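People with lucky habits wanted (yes, you with the salt)

Hi! I'm putting together the Lultside Superstition Diary, and I need people who can't walk past a ladder without making a little detour. Or people who think all of that is nonsense but still knock on wood when a plane takes off. I'm one of the second kind, and my grandmother would say that makes me the first kind.

I got going on this because of a box of postcards. Years ago a radio show in Stasitz asked listeners to send in the household omens they grew up with, and 3,324 cards came back. I've read all of them (my eyes!) and they're wonderful, but they only tell you what people believed. I want to know what people do on a plain old morning when a mirror cracks or a black cat sits down in the driveway.
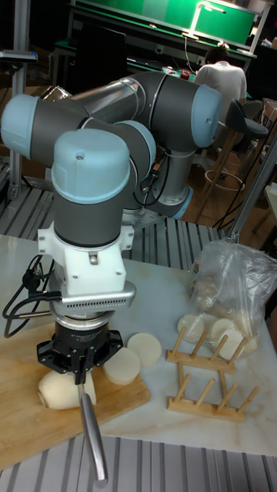 Refilwe Visser wrote back after the first notice to ask whether it counts if you only do it when you're alone, because she has never once tossed salt over her shoulder with company in the room. It counts, Refilwe! I'd love those most of all.

What you'd be doing

You keep a diary through November. Any time you do something for luck, or skip something to dodge bad luck, you jot it down with a line on where you learned it. A few words is fine. Most days you may have nothing, so just write "nothing" and go to bed. After that we have one phone chat, and I promise I won't try to talk you into or out of anything.

I have 129 diaries printed and that's my limit, so please don't wait too long.
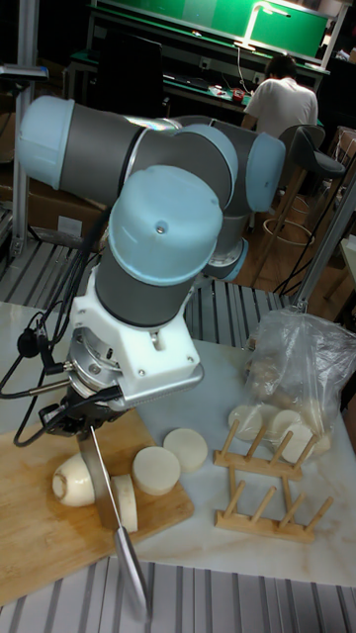 Who I'm looking for

Anyone 18 or older who can write in English and get mail. You don't need to be spooky. I'm short on people who work nights, people who fish, and anybody who picked up a belief from in-laws and now can't shake it. Couples are welcome, but please keep separate diaries and no peeking!

What you get

A small thank-you payment once the diary comes back, plus a copy of the finished booklet. I'll change your name in it unless you tell me not to.

How to sign up

Send me a note through the contact form with your first name, your town and three superstitions you remember from childhood, even silly ones. Get it in by August 31, 2019 and I'll mail your diary in plenty of time. If you'd like to drop out partway, just tell me and keep the pen.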